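OK I promised a few of you a thread on the cable situation in the back room, so get comfortable, it's a long one and it's mostly about a table 🧵

So the Vrabec (big red shell, two black handles, you've all heard me go on about it) has been living on whatever surface was free. First a shelf, then the floor for a while, then a folding table that wobbled every time I leaned on it. I got very tired of the wobble.

In September I finally bought a proper table from Storkero. Pale wood top, square corners, $100 flat, and the grain is so faint you only notice it up close. I love it. I'd been going back and forth for months on a dark one and I'm so glad I didn't, every black cable shows up on this and for once I want them to.

Getting it into the room was the annoying part. Gray carpet plus table legs equals no sliding, at all. Lift, turn, put down, swear a little, lift again. If you're doing this alone take a break before you think you need one!!

Also there's a long metal rail on that floor and I've stubbed every toe I own on it. It stays. I walk around it now like a grown-up.

Anyway. Cables. The Vrabec has a black one at each handle and they do NOT want to go the same way. Left side wants to hang straight down toward my lap, right side wants to swoop off past my hand to the side of the table. I fought this for ages. Tied them together in back, tied them together in front, hated both.

What I do now is let them. Left goes left, right goes right, each one gets a loop of slack near the handle and I don't ask for more than that. The slack is the bit I'd been skimping on. If it's tight you feel a tug every time you shift your grip and it drives you up the wall.

The white stuff is a different story. I have so much thin white cable. No clue how I got this much thin white cable. One piece coils up nice and small and sits there like a good kid and the rest turns into spaghetti the second I look at the curtain. 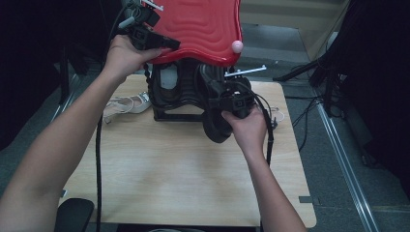

Grip, while I'm on it, because two people asked. Both hands on the handles before I move the thing anywhere. I used to grab the shell from underneath and it's glossy, so you get fingerprints everywhere and you never feel like you've really got it. Handles, every time.

And look at where the foot is before you start. It's a flat black rectangle and it's easy to set down on top of a cable without noticing. I did that for a whole evening once. Kept wondering why one side felt a tiny bit off. Picked it up, found a squashed white cable, put it back down, went to bed.

Dusting! The shell has these wavy raised ridges all over and dust goes straight into the low parts. A regular cloth skips right over it. I use a soft dry paintbrush, the cheap wide kind, and go around following the waves. Takes a couple of minutes and it's weirdly relaxing. Then the cloth for the smooth rim at the bottom, where every smudge shows.

I leave the padded parts alone apart from a quick wipe. Black padding hides a lot and I'm fine with that.

Back to the ties. I bought a bag of 100 from Listunmont thinking that would last me years. Reader, most of them ended up in the trash the same night, cut off again, since I kept changing my mind about where things should go. Plastic zip ties are for when you're DONE. I wasn't done.

Switched to the soft wrap kind after that (Zostorby, the ones on a roll, you cut your own length) and it's so much better. Undo, redo, undo again at midnight, no scissors near a cable you care about. I cut mine about as long as my finger and keep the roll in a drawer in the kitchen, where it does not belong.

Rule I'm trying out: anything on the table that isn't plugged in to something goes in the box before I sit down. 5 minutes, no excuses. So far I've kept to it maybe half the time. The box is a shoebox. I'd like a nicer box.

Next up is the corner by the curtain. The black stand over there has cables dangling off it and from the chair it looks like a hat rack in a haunted house. I've been pretending it's part of the decor. I'm thinking one wrap halfway up and another near the bottom, and if that doesn't do it I'll just pull the curtain over farther and call it a weekend project for some other month.

The chair is staying too, by the way. Black padded back, nothing fancy. I did try standing at the table for a few days and my shoulders complained, the handles sit at a way better height for me when I'm sitting. Your arms may vary.

Someone in the replies last time asked if I label my cables. I do not label my cables. I have masking tape and a pen right here and every time I think about it I make a sandwich instead. If you've got a system that doesn't look like a ransom note, please post it, I'll read every one.

Whoa, 1,209 likes on the post about the rail?? You people like seeing me get hurt. Noted.

Oh and for the person who wanted to know about the little tabs on the sides of the table, there's a dark one on the right and a gray one on the left, and yes I've caught a sleeve on the dark one. Short sleeves it is.

OK that's all I've got tonight, the shoebox is full and I still have to find somewhere to put it. Will post the haunted corner when I get to it.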